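The Clusley parking ticket, three years on

Thursday, August 7, 2025

The case of the town of Clusley versus Amanuel Beyene's hatchback returned to municipal court this week, and it is still not over.

For those joining us fresh: Beyene got a $31 ticket for parking in a loading zone on Widmer Street. He said the sign was facing a wall. The town said the sign was perfectly readable, and submitted a picture of a different sign. Beyene asked for a hearing. That was three years ago.

There have now been 16 hearing dates on the calendar. Most were continued before anyone had found a seat. In one, the officer who wrote the ticket had moved to Satmont. In another the officer came back from Satmont for the day, and the judge was out with a bad tooth.

This time both sides showed up. Town prosecutor Jamie Clegg opened by offering to drop the ticket if Beyene would pay the court costs, which stand at several times the ticket. Beyene declined. Clegg then offered to drop the court costs if Beyene would pay the ticket. Beyene declined that too, and asked for the town's maintenance record on the sign, which he first requested in June of last year.

Clegg told the court the record "may exist."
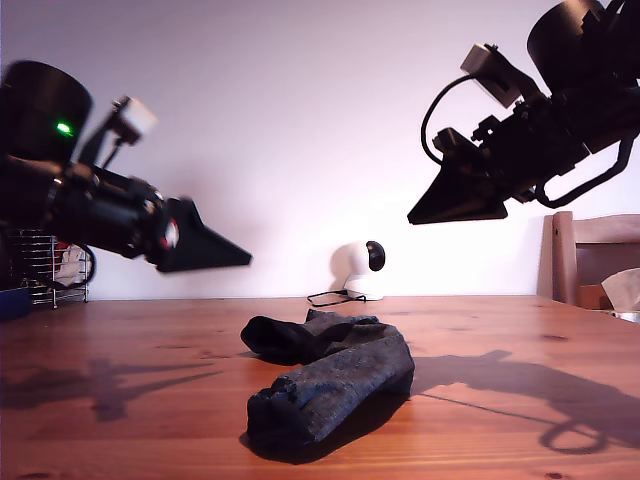 The judge gave the town until the next date to find it. She also wanted to know why a case with one witness and one pole had a file she needed both hands to lift. Clegg said much of it was notices of continuance. Beyene said he had copies of them all, if the court was missing any – and held up a grocery bag.

None of this comes free. Beyene is representing himself and has used vacation days to do it. The town is paying Clegg by the hour, and the clerk's office would not tell us how many hours, though it did give us a form on which to ask.

As for the sign, we walked over to look. It faces the street now. The bolts are new.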